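July 2019

Sourdough crackers, batch 12. Back on the Pesonen rye after the Losier flour gave us that gray, gluey sheet last time. Touran thinks it was the water and not the flour. Could be. Changed only the flour this round so we'll know.

Starter fed the night before, looked lively, smelled like apples. Mixed to 815 g total dough. Forgot the salt until after the first fold, worked it in wet - not ideal, left a couple of streaks. Note to self, weigh salt FIRST and set it on top of the flour bag.

Rest was 2 hours covered. Kitchen was 85 F by then and the fan does nothing. Dough got slack faster than I wanted. Put half in the fridge, kept half out, rolled both the same day.
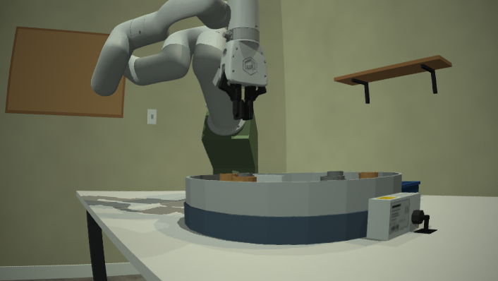
Rolling: the cold half much easier, hardly any bench flour. Warm half stuck to the pin, tore twice, patched it. Patches puff up in the oven and go pale in the middle, same as in November. Sointu says roll between two sheets of parchment and quit fighting it. Tried on the last piece, she's right, thinner and more even than anything I got by hand.

Docking - used the fork, too slow. The spiked roller from Kendix is still in its box becuase the handle is loose. Needs a longer screw. Ask Touran if he has one before we order.

Bake notes:
cold half, middle rack, good color, snapped clean when cool
warm half, same rack, edges dark before the center dried out, chewy next morning
parchment piece, best of the lot, could go a minute less

Seeds fell off again. Brushed with plain water this time, caraway stuck ok, sesame did not. Next time try pressing them in with the pin before docking. Or a thin flour paste, Sointu's aunt does that, havent got the amounts from her yet.

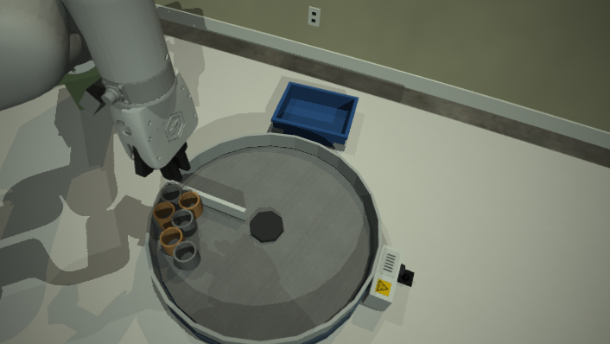

Gripper over the round tray, fingers open.

Tasting. Three of us plus whoever walked by. Rye comes through much more than with the Losier. Salt uneven, as expected, one corner was awful. Touran wants more caraway, I want less. Leave it where it is.

Storage test started with the cold half only - one tin with a folded paper towel, one without, both on the shelf by the door. Check after the weekend. Label them this time!!

Next, batch 13: all of it through the fridge, parchment for everything, salt at the start. Same flour. If that comes out right, go to the Brakunia whole grain and see how far it can be pushed before it crumbles.

Still to do: descale kettle, more parchment, find the lid for the small tin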